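An Afternoon at the Prirnine Sponge Works
By Nyokabi Wanyama
March - 2 min read 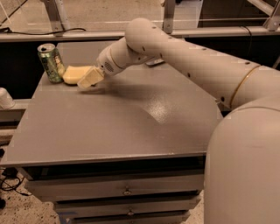 Prirnine has made sponges in Murden for longer than anyone at the open day cared to work out, and it takes them seriously. Visitors got a number at the gate (mine was 183) and a talk on absorbency from Godfrey Rotich, who has opinions on corners. He likes them rounded, like those on the pale yellow one lying flat on the gray table, next to a green drink can. Square corners, he said, tear first. I have owned square sponges for years and felt judged.

Next came the cutting hall, where a block the size of a mattress gives 200 sponges, and a smell I can only call damp bread. Faith Ogola let us squeeze the rejects - easily the most popular part of the tour.

The shop sells seconds by the bag. I bought two bags and carried them back to the Tovcombe bus, where they took up a seat.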